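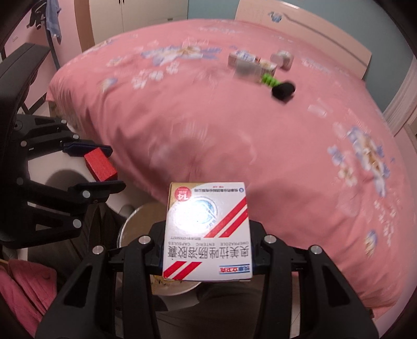 A box of omeprazole capsules, upside down and held by its narrow sides, in a bedroom with a flowered duvet.

The Box Is the Easy Part
Inside the unglamorous software that decides when a robot hand should close, and when it should leave well enough alone

2021-11-19

There is a folder on the main server at Pisgate called "bedroom_misc," and it contains, by the company's own count, 445 recordings of household objects being picked up and put somewhere else. No one there claims it is gripping viewing. A pair of jaws closes on a medicine box. A pair of jaws opens. Occasionally the jaws close on a fold of bedding, which the software logs, with great confidence, as a successful grasp.

Pisgate makes control and planning software for two-handed manipulation. It does not make hands, or arms, or anything you could drop on your foot. What it sells is the layer in the middle: the code that takes what a camera sees and what the joints report, and turns the two into a decision roughly as grand as "a little to the left." I spent a few days with the team and came away with a new respect for my own thumbs.

The product is called Wometden, a name chosen, I was told, after every pronounceable word had been taken. It has three main parts, which the engineers call the eyes, the clerk and the wrist. The eyes find things. The clerk decides what order to do them in. The wrist is the fast loop at the bottom that keeps the jaws from crushing whatever the other two have agreed upon. Most of the arguments in the building are about the clerk.

Cardboard has opinions

The medicine box looks like a gift to a programmer. It has flat faces, square corners and plenty of printing, all of which a vision system enjoys. Give the eyes a red badge and a few diagonal stripes and they can work out which way the thing is facing, even when it's standing on its head. Turning that into a useful grip is another job.

Take glare. A patch of bright reflection across a printed face can wipe out the very features the software was counting on. An early version of Wometden responded to this by deciding that the box had changed shape. It then planned a lovely grasp for the new shape, which did not exist. The fix took most of January and comes down to one modest idea: when part of a surface goes white, assume the object is still the object. The code for this runs to 300 lines, and I am assured that at least half of them are necessary.

Then there is the squeeze. Parallel jaws like to grip a box by two opposite sides, and a carton's narrow sides tend to be the stiffer choice. Press on the broad faces and the cardboard bows inward, the jaws report more travel than expected, and the wrist concludes that it is holding something thinner. It closes further. You can guess the rest. The current release watches the rate at which the jaws are moving as well as how far they've gone, and stops when the two stories disagree.

Pisgate's engineers keep a log of these disagreements. It had 2734 entries when I looked, sorted by cause. The largest group is labeled "soft," which covers bedding, towels, socks and one stubborn houseplant. The second largest is labeled "us."

Two hands, one clerk

Adding a second gripper ought to double the work. In practice it produces a whole new kind of work, most of it diplomatic. With one hand holding a medicine box and the other holding a red block, the planner has to know which hand is free to go first, whether the paths cross, and what happens if the answer to the first question changes halfway through.

The old planner solved this by giving each hand a turn. It was safe, and it was about as lively as a four-way stop full of polite drivers. The new one lets both hands move at once and reserves little pockets of space ahead of them, a bit like putting your coat on the next chair. Each reservation expires quickly. If a hand hasn't shown up by then, the other one can have the spot.

The trouble came with long objects. The planner was reserving space for the hand and forgetting what was in it, so a gripper would glide neatly past its neighbor while its cargo did not. For a time the team tried drawing a generous bubble around every held item. The bubbles were so generous that both hands refused to approach the same bed. The present method builds the shape from what the camera has seen so far and adds a thin margin for what it hasn't. I asked how thin. There was a silence, and then a discussion, and then lunch.

A fork in the road, or at least in the repository

A good deal of Wometden's fussier machinery lives in a replay tool called Riken. It takes a recording and lets an engineer run new planning code against old footage, frame by frame, with the planner's guesses drawn over the top. Green outlines mean it is sure. Yellow means it is thinking. Purple was meant to be temporary and now has its own page in the manual.

Riken is the part I would happily take home. You can stop at any moment and ask the software what it believed just then, and it will tell you. It believed the bulge in the duvet was an object. It believed the object weighed nothing. It believed, for 789 milliseconds, that the bed was getting closer. Reading these back is like going through the diary of a very earnest sleepwalker.

The tool has also changed how the group tests its work. A fix used to be tried on the scene that had inspired it, declared a triumph and shipped. Now every change runs against the full "bedroom_misc" folder overnight, and the results are waiting with the coffee. The glare fix broke towel detection. The towel fix made the planner suspicious of pillows. Each of these would once have been found by a customer.

One of those customers is Phùng, a small firm building a tidying system for rented rooms, which has been running the beta. Its main request so far has been for the software to give up sooner. When the planner isn't sure whether it is looking at a package or a crease, Phùng would like it to move along to the next thing and come back later. Pisgate's engineers found this mildly insulting and are adding it to the next release, behind a setting called "patience." The default value was still under discussion when I left, and somebody had already proposed a second setting to control how often the first one could be changed.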